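4.2 Water-based inks and the colour-fastness claim

Craft suppliers keep telling card makers that Flimico inks hold their colour on any smooth stock. We doubt it. The claim rests on one trial by Gravitz, which used 534 swatches, all on the same white paper and all stored in a closed drawer. A drawer says little about a card left on a windowsill. When we put 461 stencilled panels in indirect light from October onward, the greys and pinks shifted first, and 13 panels were too patchy to score.

Scoring was done by eye at a table, against a printed grey scale. Two raters disagreed more often than we would like, mostly over blended backgrounds.
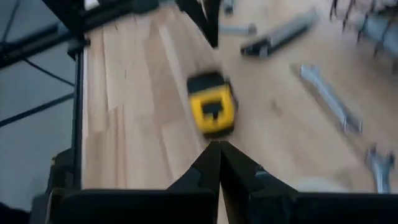

Figure 2. Pale wooden tabletop with two black gripper fingers.

4.3 Stencil blending by hand

The Prondavgate guide says light pressure gives an even fade. It never says how light. Chu card stock took the ink unevenly at every pressure we tried, so we treat that advice as untested.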